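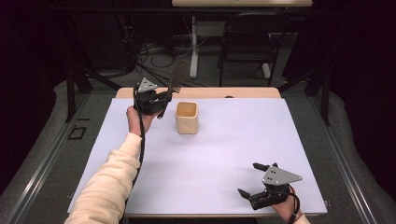 Table linen is the cloth used to cover a table, for meals or for work. In the town of Plelamstead it was for a long time the main product, and the mill at Nukholm employed 62 people in its best period.

The oldest pieces were made of flax, which was soaked, beaten and spun during the winter. A common cloth had a width of 80 centimeters - the width of the loom - so for larger tables two lengths were sewn together with a flat seam. Cotton came later and was cheaper, but it shrank more in the first wash.

White cloths were bleached on grass for 7 weeks, usually starting in May. Colored borders were rare before the Araya dye works opened on the other side of the river.

Today only a small workshop, Cimeo, continues the weaving. It sells mostly napkins and kitchen towels.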